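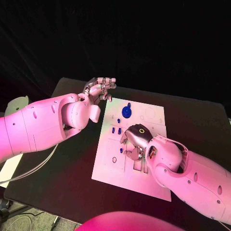
Before You Install Another "PC Speed Booster": a checklist, with comments
Last updated: October

1. Backup exists. A shortcut on the desktop doesn't count as a backup. I checked.

2. Installer comes from the maker's own site. The Vasau download page has 2 green buttons, and the bigger one installs a toolbar.

3. Extra boxes unticked. Heva hides its boxes under "Custom," where it also keeps the browser it would like you to have.

4. Free scan taken with salt. Mowat found 677 "critical problems" on my laptop. Most were cookies.

5. Old cleaner removed first. Two of them running at once will report each other -- fun to watch, slow to fix.

6. Registry left alone. FAIL on Pakov, which ticks this one for you and calls it "gentle."

7. Startup list checked by hand. Free, already in Windows, takes less time than reading the Pakov license.

8. Restore point made. Do it before step 9.

9. Restart, and time it. Mine went from 77 seconds to 77 seconds.

Shares: 2 | Comments: 3

pixelmoth: Mowat found problems on a PC I'd just wiped. Impressive work.

oldtower: Does step 6 apply to Windows 7?

gravyboat: Clicked the bigger button. How do I remove the toolbar?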